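Astlow gripper trials

The Astlow trials are a set of bench tests comparing two-finger grippers on small electrical parts. Run at Totau, first round in February, written up June 2020. Same arms throughout, only the fingers and the controller swapped. Each pairing gets 100 picks. Breakers are the usual starting part - stiff housing, flat sides, easy to hold square.

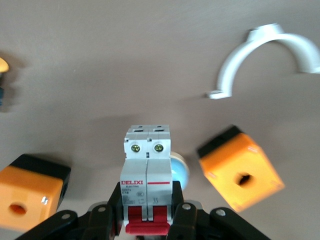
Two-pole DELIXI breaker held between the gripper fingers, wrist camera view.

Scoring is simple. Part held, carried, put down in a tray - one point. Dropped or turned, nothing. Saavedra fingers are the narrower set, Greston the wider and a bit softer. Round parts gave both sets troubel. Wrist camera used for the close approach, fixed camera for checking were both arms are.
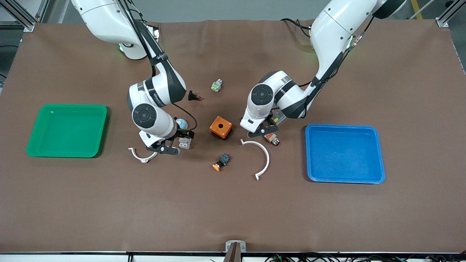

Greston replied that 100 picks is too few to split the two sets, and asked for 800 with the same controller settings. Not yet done.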